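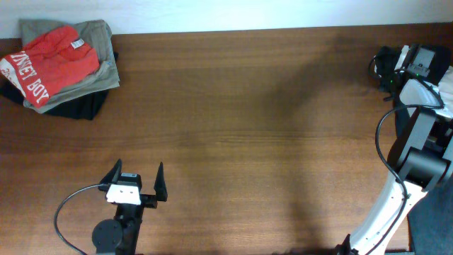 Hajar Ouali thinks I should throw out the planner and let the policy drive both arms from start to finish. Her comment on my last post made a fair case, and I'm still not doing it.

By Ismail Sqalli - July

Filed under: Planning, Two Arms

What I changed this week is the collision check. Stester used to test each arm against the table and the folded clothes, then against the other arm only at the goal pose. Now it tests arm against arm at every waypoint. Planning went from 219 ms to 385 ms on the same start poses, and I can live with that.

The cable on the gripper still isn't modeled. I may add a fat capsule for it - crude, but easy to tune.

Recent posts
Logging joint states in Cellero
Why my grasp scores drifted
Replaying 1,000 plans overnight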